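Behind the Boardwalk: How Sarport Moves Its Crowds

Most visitors to Sarport walk the same way. They come through the turnstiles at the south gate, pass the ticket kiosks on the left, and head straight up the boardwalk toward Cundari, the wooden coaster at the far end of the lagoon. By 10:30 on a Monday in August, the posted wait at Cundari is 82 minutes. The indoor boat ride next to it, Fairweather, is often under 20 at the same hour.

That gap has been the main subject of the park's operations office for three seasons. The office is a long room above the bakery, with one window facing the lagoon and a wall of wait-time charts. Liam Marsden runs it. His job title is guest flow manager, and his working tool is a spreadsheet that records the length of every line at five-minute steps from opening to close.

"A line is a storage area," Marsden says. "People are stored there until a seat is free. The question is whether you have stored them in the right place."

Cundari runs two trains of 24 seats. With both trains on the track and a clean dispatch each time, its design capacity is close to what the park needs on a normal day. The loss comes at the station. Loose bags have to be put in bins on the far platform, lap bars have to be checked by hand, and a train that sits at the platform too long forces the second train to stop on the brake run. One stop takes little time. Repeated through a morning, the stops add up to several lost trains an hour.

Last winter the park moved the bag bins to the entry side of the station and added a second attendant to the check. Riders now drop their bags before the gates open. The average dispatch interval fell to 88 seconds, and the line at noon is shorter than it was, though the morning peak has barely changed. Marsden expected this. A faster station does nothing about the number of people who arrive at one ride in the first half hour.

For that, the office looked at the path itself. The boardwalk is wide and straight, and Cundari's lift hill is visible from the gate. Fairweather is inside a low building with its entrance turned away from the main walk. In spring the park cut a side path through the planting beds, put the Fairweather sign at the fork, and moved a coffee cart from the gate plaza to the new path. Attendance at the boat ride in the first hour went up by 18 percent over the same weeks of the year before.

Corey Brunton, who is in charge of park services, deals with the same crowd from a different side. A change in where people wait is a change in where they eat, where they leave trash, and which restrooms they use. When the side path opened, the small restroom block behind Fairweather went from being the quietest in the park to the second busiest. Brunton's crew moved its cleaning round there from once every two hours to once every 45 minutes and took an attendant off the picnic area to cover it.

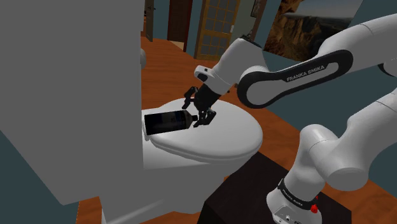
Simulated bathroom with a Franka Emika arm holding a spray can over a closed toilet lid.

The restroom blocks are also used as relief points. On parade days, the crowd along the lagoon rail is released in one direction only, and it passes two of the five blocks within a few minutes. Brunton asks for both to be fully open and stocked 15 minutes before the last float. On days without a parade, one of the two is closed for deep cleaning in the early afternoon.

The next test is Tivero, a family coaster planned for the empty corner west of the lagoon. It will have 292 feet of covered queue and a single train. Marsden argued for a longer covered section and did not get it. The overflow will run along the back fence, in full sun after 2 p.m., and the office is now working on a return-time system for the hottest part of the day.

Guests who want to use the present pattern to their advantage can do so easily. Take the fork to Fairweather on arrival, ride it once, and cross the footbridge to the carousel side. Cundari's line is usually at its lowest during the evening parade and again in the last half hour before close. The line is cut off at the posted closing time, and anyone already in it will be allowed to ride.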